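# Warmwasserprogramm läuft zur falschen Zeit, Fehler 602 im Protokoll

**Status:** offen, dann gelöst, dann wieder offen, jetzt unter Beobachtung
**Gerät:** Botuvance Heizungsregler mit Wandbediengerät, 200-Liter-Speicher
**Router:** Rawat
**Ort:** Ferienwohnung Skurnville, Erdgeschoss
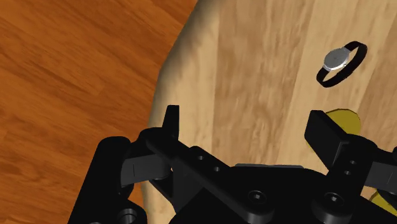 *Armbanduhr mit schwarzem Band auf dem runden Holztisch*

### Worum es geht

Hallo zusammen, ich schreibe das hier gleich ein bisschen ausführlicher, weil ich beim letzten Ticket dreimal nach denselben Angaben gefragt wurde (war ja auch berechtigt, ich hatte die Hälfte vergessen).

Der Regler soll morgens um 5 Uhr den Speicher aufheizen, damit zum Duschen warmes Wasser da ist. Macht er auch. Nur eben nicht um 5 Uhr. Als ich im Oktober angekommen bin, lief das Programm fast eine Stunde zu spät, und ich dachte sofort: klar, Sommerzeit, irgendwer hat die Umstellung abgeschaltet. Also Uhr am Bediengerät von Hand gestellt, zufrieden ins Bett gegangen, und am nächsten Morgen kaltes Wasser. Die Anzeige ging wieder nach. Keine ganze Stunde, und das hat mich dann doch stutzig gemacht!

Im Protokoll steht dazu jedes Mal der Eintrag „602 Zeitbasis ungültig“. In der Anleitung, die in der Küchenschublade liegt, endet die Fehlerliste leider weit davor. Offenbar gehört sie zu einer älteren Software.

### Was ich schon probiert habe

- Uhrzeit am Bediengerät eingestellt und bestätigt. Hält den Abend über, am Morgen ist sie wieder verkehrt.
- Automatische Sommerzeit aus und wieder an. Kein Unterschied.
- Regler stromlos gemacht und neu gestartet. Danach stand die Uhr auf Mitternacht und hat von da an fröhlich losgezählt.
- Zeitprogramm gelöscht und neu angelegt. Ebenfalls nichts, außer dass ich jetzt auch noch die Zirkulationspumpe neu einstellen durfte.
- In der Eltorton-App nachgesehen. Die App zeigt die richtige Uhrzeit an, aber eben die vom Telefon. Darauf bin ich einen ganzen Abend lang hereingefallen.

Die Heizkurve und den Raumfühler habe ich nicht angefasst. Die Wohnung wird warm, die Heizkörper reagieren normal, es geht wirklich nur um alles, was an der Uhr hängt.

### Nachtrag, 7:10 Uhr

Die Antwort vom Support war: bitte Batterie im Bediengerät prüfen. Gute Idee, hätte ich auch draufkommen können. Ich habe die Abdeckung abgenommen, und ja, da sitzt eine Knopfzelle drin. Die alte war ziemlich am Ende, mein Messgerät hat kaum noch etwas angezeigt. Neue rein, Uhr gestellt, Regler aus und wieder an: Die Zeit bleibt diesmal erhalten. Juhu!

Ich habe den Fall im Kopf schon geschlossen und mir einen Kaffee gemacht. Dann kam am nächsten Morgen der nächste 602er. Die Uhr ging wieder nach, wenn auch deutlich weniger als vorher. Die Batterie war also fällig, erklärt aber nur den Sprung auf Mitternacht nach dem Neustart.

### Nachtrag, 16:30 Uhr

Heute habe ich mir den Netzwerkteil vorgenommen. Der Regler holt sich die Uhrzeit nämlich auch aus dem Internet, wenn man ihn lässt. Zu finden ist das unter *Fachmann → Kommunikation → Zeitserver*, und da war tatsächlich ein Häkchen gesetzt. Eingetragen war die Adresse des alten Routers, den wir im Frühjahr gegen den Rawat getauscht haben. Da konnte natürlich nichts antworten.

Ich habe die Adresse auf die vom Rawat geändert und dort die Zeitserver-Funktion eingeschaltet, die ist ab Werk aus. Im Protokoll des Reglers sieht das jetzt so aus:

```
Zeitserver: erreichbar
Abgleich: erfolgreich
Zeitbasis: Netz
```

Schön, oder? Eine Weile war auch wirklich Ruhe. Am Abend stand dann wieder das hier darunter:

```
602 Zeitbasis ungültig
Zeitbasis: Bus
Abgleich: ausgesetzt
```

„Zeitbasis: Bus“ hatte ich bis dahin noch nie gelesen. Dass der Regler selbst zwischen verschiedenen Quellen umschaltet, steht in meiner Anleitung nirgends. Falls jemand hier eine neuere Fassung als PDF hat, ich nehme sie sehr gern.

### Nachtrag, 21:45 Uhr

So, jetzt wird es interessant (für mich jedenfalls, alle anderen in der Wohnung wollten lieber Karten spielen).

Am Regler hängt eine RS-485-Leitung, die zum Wärmemengenzähler im Hausanschlussraum führt. Den Zähler hat die Hausverwaltung einbauen lassen, als die Abrechnung umgestellt wurde. Ich bin immer davon ausgegangen, dass über die Leitung nur Zählerstände laufen. Laut Support schickt dieses Zählermodell aber in regelmäßigen Abständen auch seine eigene Uhrzeit über den Bus, und der Regler nimmt sie an, wenn die Buszeit in den Einstellungen Vorrang hat. Hat sie hier!

Probehalber habe ich den Busstecker am Regler abgezogen. Vorher natürlich Anlage aus, bitte macht das nicht im laufenden Betrieb. Dann Uhr gestellt, Netzabgleich abgewartet, ins Bett.

### Nachtrag, 5:15 Uhr

Ja, ich bin dafür aufgestanden. Der Brenner ist pünktlich angesprungen, die Speichertemperatur stieg, und im Protokoll gab es keinen neuen Eintrag. Ich habe danach ausgiebig und sehr zufrieden geduscht und mich noch mal hingelegt.

Ganz ohne Bus geht es auf Dauer leider nicht, denn dann fehlt der Verwaltung der Zählerstand in der Eltorton-Auswertung. Also Stecker wieder dran und stattdessen die Rangfolge geändert:

1. *Fachmann → Kommunikation → Zeitquelle* öffnen.
2. Vorrang von „Bus“ auf „Netz“ stellen.
3. „Buszeit annehmen“ auf „Nein“ stellen.
4. Mit der Drehtaste bestätigen und warten, bis die Anzeige von selbst zurückspringt.
5. Regler neu starten.

Punkt vier ist gemein. Wenn man vorher mit „Zurück“ aus dem Menü geht, sieht alles gespeichert aus, ist es aber nicht. Mir ist das beim ersten Anlauf passiert, und ich habe eine gute halbe Stunde lang den Zähler beschimpft, der gar nichts dafür konnte. Na ja, ein bisschen konnte er schon was dafür.

### Rückfragen vom Support

**Wurde an der Busleitung etwas verändert?** Von mir außer dem abgezogenen Stecker nichts. Ob beim Einbau des Zählers die Abschlusswiderstände richtig gesetzt wurden, kann ich nicht sagen, ich komme an den Hausanschlussraum nur mit Schlüssel von der Verwaltung. Die Zählerwerte kommen im Regler an und sehen plausibel aus.

**Welche Softwareversion?** Steht unter *Info* nur als Buchstabenkürzel, das ich per Mail geschickt habe. Ein Update bietet mir die App nicht an, da kommt nur „Bitte wenden Sie sich an Ihren Fachbetrieb“.

**Tritt der Fehler auch bei der Heizung auf?** Die Nachtabsenkung war genauso verschoben, es ist mir bloß nicht aufgefallen. Wenn es draußen mild ist, merkt man davon im Wohnzimmer kaum etwas. Nachgesehen habe ich es erst auf eure Frage hin, danke dafür!

**Zirkulationspumpe?** Lief nach demselben verschobenen Plan. Sie hat also brav eine Zeit lang kaltes Wasser im Kreis gepumpt, bevor der Speicher überhaupt dran war.

### Stand jetzt

Seit der Umstellung auf „Netz“ läuft das Warmwasser zur eingestellten Zeit. Der Zähler hängt am Bus, die Auswertung bekommt ihre Werte, und die Uhr am Bediengerät stimmt mit der am Rawat überein. Einen einzelnen 602 habe ich noch im Protokoll, der ist vom Neustart, da war das Netz noch nicht da. Danach hat sich der Regler die Zeit geholt und Ruhe gegeben.

Zwei Sachen sind für mich noch offen. Erstens geht die Uhr im Zähler ja weiterhin falsch, und ich weiß nicht, ob das für die Abrechnung eine Rolle spielt. Ich habe der Verwaltung geschrieben und den Protokollauszug angehängt, bisher ohne Antwort. Zweitens würde ich gern wissen, was der Regler macht, wenn hier das Internet ausfällt. Das kommt in Skurnville bei Sturm durchaus vor. Nimmt er dann seine eigene Uhr mit der neuen Knopfzelle, oder greift er trotz „Nein“ doch wieder auf den Bus zurück?

Lasst das Ticket deshalb bitte noch offen. Ich ziehe morgen Abend mal den Rawat aus der Steckdose und trage das Ergebnis hier nach, sofern mich bis dahin keiner aus der Familie davon abhält (WLAN weg, ihr kennt das).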